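Wito Phone Support » Tickets » Wi-Fi calling and location » Ticket 2342

Wi-Fi calling keeps sending my old address as the emergency location

Opened by: Radwa Ghoneim
Status: Closed

Hi all! I moved in August and took my Wito home line with me, which went great until I ran the location test in the app (the one that shows you what a dispatcher would get if you called for help). It still comes up with my old place on Chung Street. I'm now across town at 89 Niltness Road, so that's a pretty long way for an ambulance to go wrong!

What I've tried so far:

Changed the address under Account, then Billing. Bill shows the new one, test shows the old one.
Signed out and back in on the phone.
Turned Wi-Fi calling off, restarted, turned it on again. It asked me to confirm my address, I typed the new one, it said "Saved," and the test still says Chung Street.
Unplugged the Ollinex router overnight. Nothing, except my alarm clock app got confused.

With Wi-Fi off, on plain cell service, the test puts me within a block of home. So the phone itself knows where it is, and it's only the Wi-Fi side that's stuck.

Update, same evening

Got through to chat. They had me read out the emergency address from a page I'd never seen before (Settings, Lines, then a tiny gray link that says "Registered location"). There were 2 entries in there! The old address was marked primary and the new one was marked "pending check." The agent tried to delete the old one from her side and got an error, code 1893. She's passing it up to the address team. 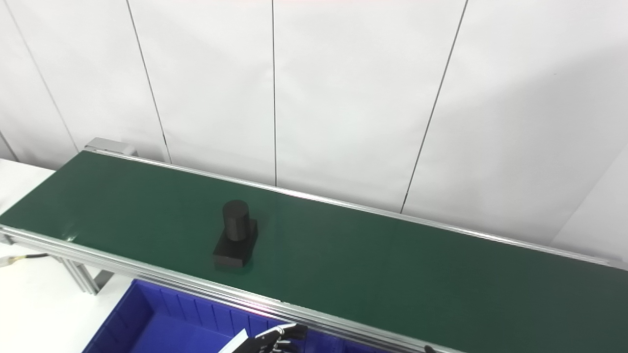 I also asked whether I should just leave Wi-Fi calling off for now, and she said yes, please do, as long as I get a decent signal indoors. I do in the kitchen. The back bedroom is one bar on a good day, so I've been leaving the phone in the hall at night with the ringer way up.

Update, next morning, 9:40

Email from the address team. My new street is listed as "Niltness Rd" in their lookup and I'd typed out "Road," plus I'd put the unit letter on the same line as the street. So the check never finished and the old entry stayed on top. They asked me to enter it again with "Rd" and the unit in its own box.

Did that, and "pending check" went away in under a minute. Turned Wi-Fi calling back on and ran the test twice, once from the kitchen and once from the bedroom. New address both times, unit letter and all. Yay!

Two things I'd love to see fixed if anyone from the app side reads these. Please don't say "Saved" when the address hasn't passed the check, and please make that gray link bigger. My mom is on the same plan and she would never find it.

Still to do on my end: the tablet has its own line and I haven't looked at it yet. If it's stuck too I'll open a separate ticket. Fine to close this one, and thanks to the chat agent for sticking with me!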